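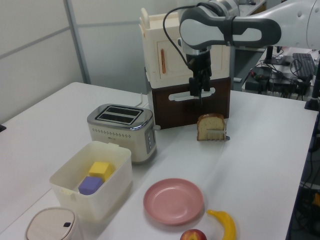

第三章 把手、门与抽屉

学习目标
学完本章,应能说出把手的基本类型及其受力特点;能根据门和抽屉的开启方式选择把手的方向与位置;能为儿童、老年人等不同使用者调整尺寸;能读懂并绘制简单的五金安装图。

3.1 从手开始

家具设计课常把大量时间花在板材、结构和比例上,把手留到最后一节课,从五金目录里挑一个装上去。这种顺序会带来麻烦。一件柜子摆在房间里,人与它接触最多的部位就是把手,手的高度、手腕的角度、手指能伸进去多深,都由它决定。把手的形状还会提示动作:竖直的把手通常让人想到侧开的门,水平的把手则让人想到向外拉的抽屉或向下翻的门。小尺寸的玩具橱柜也沿用这套习惯,上部奶油色的门配一根橙色竖把手,下部深棕色的底座正面则是一道白色的横向槽形把手。使用者在伸手之前,已经从方向上得到了关于动作的猜测。如果猜测与实际开启方式不符,他会先拉错一次,再改正。

本章所说的“把手”,包括一切供手施力以开启家具活动部件的构件,无论它是单独安装的,还是在板件上直接加工出来的。锁具和铰链分别在第五章和第四章讨论。

3.2 把手的基本类型

按手与把手接触的方式,可以分为以下几类。

拉手。两端固定,中间悬空,手指从后面勾住。适合较重的抽屉和密封较紧的门。设计时要保证手指与板面之间有足够的空隙,戴手套使用的场合还要再加大。

旋钮。单点固定,用指尖捏住。体积小,加工简单,但捏力远小于勾力,关节炎患者使用时常感困难。单点固定的旋钮在反复使用后容易松动,应加防转垫片。

槽形把手。在面板上开槽,或在面板上缘留出斜口。外表平整,不挂衣物,适合狭窄的厨房通道。缺点是槽内容易积灰,清洁要求高的场所应避免把槽口朝上。

按弹式。没有外露把手,按压面板后弹开。外观简洁,但对安装精度敏感,面板缝隙不匀时容易失灵。身体靠上去也可能误开。

3.3 方向与位置

侧开门的把手应装在远离铰链的一侧。力臂越长,开门所需的力越小。设门宽为b,阻力矩为M,把手到铰链轴线的距离为r,则所需拉力F等于M除以r。r从b减小到b的一半时,拉力增加一倍。初学者有时为了构图把把手放在门的正中,这样做在小门上尚可接受,在宽门上则明显费力,铰链也更容易磨损。

高度方向上,吊柜门的把手靠近下缘,地柜门的把手靠近上缘,理由都是缩短手的移动距离。高柜的门跨越上下两个区域,把手一般取站立时前臂自然抬起的高度。

抽屉只有一个把手时,应居中安装。偏离中线会使抽屉在滑轨上偏转,拉动时发涩。宽抽屉可以装两个把手,但使用者常常只用一只手去拉其中一个,结果与偏心安装相同。因此较宽的抽屉最好用一根长拉手,或改用带同步装置的滑轨。

3.4 案例:Konia厨房的修改

Todard设计工作室曾为一所老年公寓设计名为Konia的小厨房。第一版方案由Nandini Kartha负责,地柜全部采用旋钮,吊柜采用按弹式。样板间于六月完工,请住户试用。

试用中记录到两类问题。第一类是旋钮捏不住,手上有水时尤其如此。第二类出现在吊柜:住户扶着柜门保持平衡,门随即弹开,有人因此受惊后退。

第二版由Yamuna Chacko修改。地柜抽屉换成水平长拉手,拉手直径16毫米,与面板的净距为38毫米,四根手指可以同时伸入。吊柜改用竖向拉手,装在门的下角。工作台前沿另加一根固定扶杆,颜色与拉手不同,供人借力。修改后的抽屉面板比原方案厚2毫米,以便螺钉有足够的咬合深度。

值得注意的是扶杆。住户扶柜门是因为附近没有别的东西可扶,单换把手只能减少误开,人仍会把体重加在门上。

3.5 颜色与对比

把手与面板颜色接近时,视力较弱的人要靠触摸寻找。提高明暗对比是最省钱的改进办法。色相不同而明度相近的组合,例如中灰面板配中等明度的绿色把手,在昏暗处几乎分辨不出。检查方法很简单:把立面图转成黑白打印,看把手是否仍然清楚。

金属拉手还有反光问题。抛光表面在射灯下会产生亮斑,哑光或拉丝处理较为稳妥。

练习

一、测量家中或教室里三件柜子的把手,记录类型、安装高度和与板面的净距,并绘制立面草图,比例自定。

二、某侧开门的把手原装在门的正中,现移至远离铰链的边缘附近。说明拉力的变化,并指出移动后原有螺钉孔应如何处理。

三、为一组供幼儿园使用的矮柜选择把手,写出选择理由,字数不限。须考虑夹手和碰撞。

四、阅读附录二中的Stindar滑轨安装图,标出拉手螺钉与滑轨固定螺钉之间的最小距离。

下一节介绍把手的安装工序,所需工具为手电钻、中心冲、定位模板和直角尺。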